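Unit 4: Storage Locations, Containers and Release Points
Course handout, Introduction to Warehouse Operations
Instructor: Elfriede Schnyder
Revised February 13, 2021

Read this before the Unit 4 problem session. Bring the Farkas worksheet and a calculator. Material from Unit 3 (reorder points) is assumed and will not be repeated.

4.1 Terms

A location is an addressable place in which stock may be held. A container is the object that holds the stock while it is in the location. The two have separate identifiers. A location code stays fixed for the life of the layout, while a container code travels with the container. Students often write one where the other is needed, and the error carries through every later calculation.

A slot is the smallest location the system recognizes. If two containers share a slot, the system can report what is in the slot but not which container holds it. The Ustgate layout used in class permits no sharing. The Flulier layout permits it on the bottom level only.

4.2 Container choice

Reusable plastic crates are common for small parts. Ribbed walls add stiffness for little extra weight, and a thick rim gives a grip and resists spreading under load. Inside volume is always less than outside volume, and slot planning must use the outside figures. Fill calculations use the inside figures. Keep the two sets in separate columns.

An empty container still occupies its slot. Record it as quantity zero, status available. Do not delete the record.
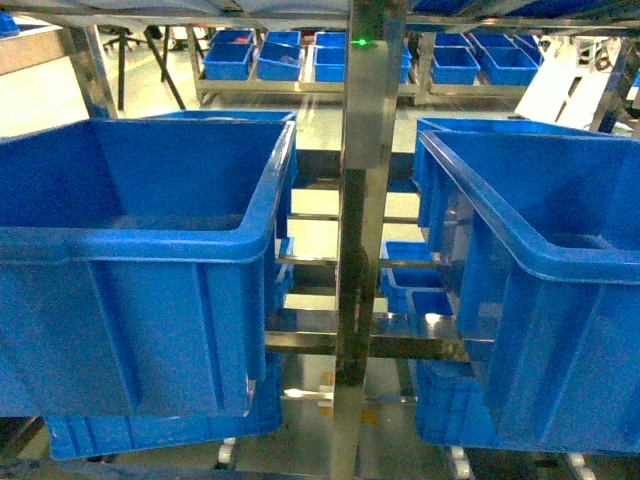
4.3 Slot assignment

Fixed assignment gives each item one permanent slot. Pickers learn it quickly, but space must be reserved for the highest stock level of every item, and average use of space is low.

Random assignment places incoming stock in any open slot. Space use is better. The method depends entirely on correct records, and a single wrong entry can hide stock until the next full count.

Class-based assignment divides items by demand and assigns each class to a zone. Placement within the zone is random. Most of the worked problems use this method.

Worked problem. The Emside store has 500 slots. Fixed assignment requires 318 slots for Class A and B items together. Class C items require 143 slots. Find the reserve.

Slots required: 318 + 143 = 461
Reserve: 500 - 461 = 39
Reserve as a share of the total: 39 / 500 = 7.8 percent

The reserve is below the 10 percent planning floor given in Unit 2. Either the Class C items move to random assignment or the store adds slots. State which you would choose and show the effect on the reserve.

4.4 Release points

A release point is the step at which control of stock passes from one work area to the next. It needs a clear signal. Paper tickets, scans and push buttons are all in use. By common convention a green button is used for start or release, and red is kept for stop. A domed cap is easy to find by touch and can be pressed with a gloved hand.

The signal should be given once per transfer. If it is given early, the receiving area shows stock it does not hold - the most frequent cause of negative balances in the Farkas worksheet.
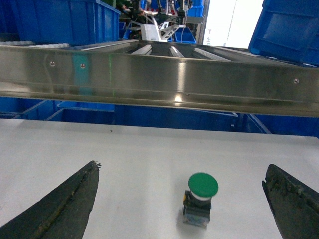 4.5 Problems for the session

1. Repeat the Emside calculation with Class C reduced to 120 slots. Is the planning floor met?
2. Explain why outside dimensions are used for slot planning. Two sentences are enough.
3. In the Flulier layout, a bottom-level slot holds two containers of the same item. One is removed without a scan. Describe what the system reports and what a physical count would find.
4. Mark every release point on the Ustgate flow chart. Name the sending and receiving area for each.

Show units in all answers. Problem 4 may be done in pairs. Unit 5 covers cycle counting and begins in March.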